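Pinsel aufhängen, zweiter Anlauf

13/03/2018

Im Oktober hatte ich geschrieben, dass unsere Strategie beim Aufhängen der Pinsel an der Schlaufe scheitert. Inzwischen haben wir den Ablauf umgebaut und neu ausgewertet. Ich schreibe das Ergebnis hier auf, weil zwei Leute per Mail danach gefragt haben und ich sonst zweimal dasselbe antworte.

Die Aufgabe ist unverändert: Ein Arm nimmt einen Kalligrafiepinsel von der Filzmatte, der zweite hilft beim Ausrichten, danach soll die Schlaufe am oberen Ende des Stiels über einen Haken am Ständer. Gelernt wird nur aus Vorführungen. Ein Modell des Ständers gibt es nicht, auch keine Marker an den Pinseln.

Yevhen Mykhailiuk hat vorgeschlagen, die Bewegung nicht mehr als Ganzes vorherzusagen, sondern in 3 Abschnitte zu teilen: Greifen, Anfahren, Einhängen. Die Übergänge lernt ein kleines Zusatznetz, das wir intern Datow nennen. Es bekommt die Bilder beider Handgelenkkameras und die Gelenkwinkel und entscheidet, ob der nächste Abschnitt beginnen darf. 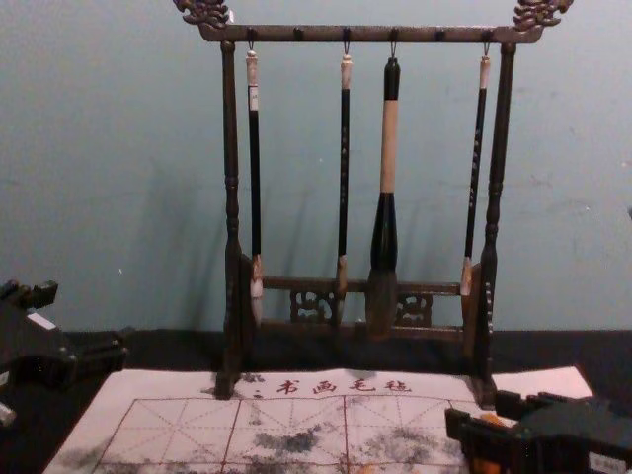 Für das Training hatten wir 88 Vorführungen, fast alle von Khrystyna Hordiienko. Meine eigenen habe ich nach dem ersten Durchlauf aussortiert. Ich halte vor dem Haken zu lange still, und das Netz hat dieses Zögern mitgelernt. Es blieb dann manchmal einfach stehen.

Getestet haben wir mit einem Pinsel, der im Training nicht vorkam. Von 13 Versuchen hing er in 12 am Ende am Haken. Der eine Fehlschlag war ein Griff zu weit unten am Stiel: Der Pinsel kippte, die Schlaufe zeigte zur Seite, und Datow hat den Übergang trotzdem freigegeben. Das ist mir wichtiger als die Quote, denn genau solche Fälle sollte es abfangen.

Die Zahl der Versuche ist klein, und alle liefen bei gleichem Licht. Der Schatten des Ständers an der Wand macht mir noch Sorgen. Bei seitlicher Beleuchtung liegt er dicht neben den Stielen, und in der alten Version hat das Netz dort gelegentlich einen Pinsel vermutet. Ob das weg ist, haben wir noch nicht geprüft.

Schwere Pinsel sind ein eigenes Thema. Sie pendeln nach dem Anheben, und wenn der Arm sofort weiterfährt, verfehlt die Schlaufe den Haken. Im Moment warten wir eine feste Zeit ab - unschön, aber es reicht für die Auswertung. Yevhen möchte die Pause auch lernen lassen. Ich würde zuerst die Geschwindigkeit beim Anfahren senken.

Als Nächstes kommen Versuche mit verschobenem Ständer. Die Konfigurationsdateien lade ich hoch, sobald Khrystyna die Pfade bereinigt hat.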